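### 3.2 What the players told me about the trade window

I'll be upfront that I came to this part of the study as a fan first. I grew up on basketball, I've played in the Brisau league on and off, and when Meinir Ruddock asked whether I'd look at how players get talked into changing clubs, I'd said yes before she finished the sentence. Between us we interviewed 16 players and 14 coaches, mostly over the phone, with a few long chats in person during March.
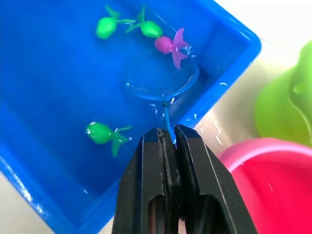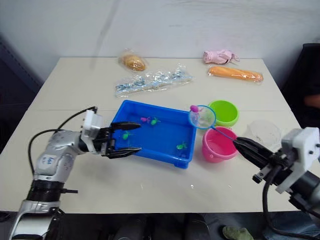 **Figure 2.** Toy fish, in the water tray and on the table.

The league's anti-tampering rule looks simple on paper: no club may approach a contracted player until the window opens. Every coach I spoke to could recite it, and most had a story about somebody else breaking it (never themselves, funnily enough!). What I kept hearing from players was how hard it is to say when an approach has started. Is it a text after a game? A coffee with an old teammate who now plays for Yorath? I started thinking of the whole player pool like the tray in Figure 2, three green fish and a pink one sharing the same water, and the rule trying to tell us which of them are allowed to drift together. Two of the green ones have their tails nearly touching, and I'd defy any tribunal to call that a breach. Alun Mostyn, who sat on the league's tribunal for years, laughed when I put it to him and then argued with me for 30 minutes.

So I coded "contact" loosely – anything the player remembered as being about next season, whoever raised it. Beatriz Quintela coded the same transcripts separately, and we disagreed mainly over jokes. One guard was told at a barbecue that the Truvlow colours would suit her. She took it as a real offer, and I reckon she was right to, but Beatriz left it out and we've marked it as disputed in Table 4.

Coaches described far less of this than players did. I don't think they were fibbing. A lot of the recruiting was done by teammates, at training or in the car on the way home, and the coach may never have heard a word of it.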